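Speaker notes - Planning and Budgeting for a Robotic Disassembly Cell
Presenter: Wayne Gagnon, Nelleren Equipment Planning Office

Open by thanking the organisers. State the scope: the capital request for the Flilgate site and the costs that fall outside the purchase price. Begin with the work surface, as grooved metal sections were left out of the first estimate.

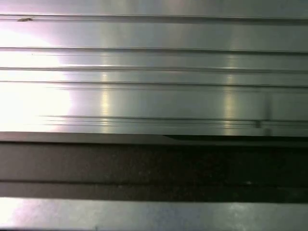

Photo: Nelleren Equipment Planning Office

Fixturing is a separate line in the revised budget. Mervin Desjardins has asked that it be approved together with the arm, so that neither waits on the other. Pause for comments on the schedule before turning to desktop towers, the first product category.
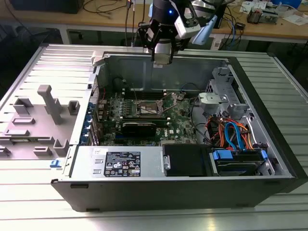 Should grippers be budgeted as a consumable or as capital?
Budget the gripper body as capital and the finger pads as a consumable, reviewed every November.

Explain the trial allocation: 129 desktop units over three months, drawn from the 959 held in storage at Lachance. Access to memory and processor sockets sets the reach and clearance requirements in the tender.

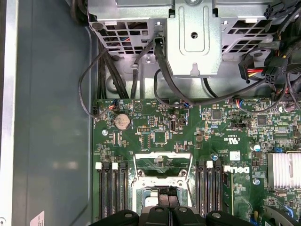 Vendors will be asked to quote on a service term of five years - parts, labour and travel shown separately. Bids without a training component will be returned. Invite questions.

Related items
Vunivton Tender Template
Storage Costs at Lachance
Flilgate Site Power Review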